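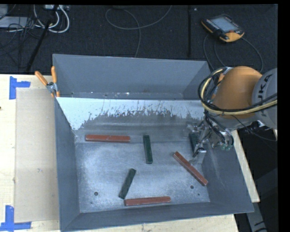 The club's KUKA arm over the metal bin, with the red and green blocks.

Nunholm Bin Club

Nunholm Bin Club is a student robotics club where we teach an arm to pick blocks out of a bin (harder than it sounds!). I've been a member for 2 years, so forgive me if this entry gets a bit fond.

History
Ilídio Bastos started it as a Sunday project with four students, and our program is still called Jusik, after his first go at the code.

The task
Blocks get tipped in any old way and the arm has to find one, grab it and lift it clear. Ones lying near a wall are the worst, as the fingers need space on both sides. We've logged 2,207 tries so far, and 218 of those were in June alone – what a month!

Competition
Each year we play Brokgate for the Figueiredo Cup. Colour sorting earns bonus points, and a dropped block goes back in the bin.

See also: Brokgate Robotics, Figueiredo Cup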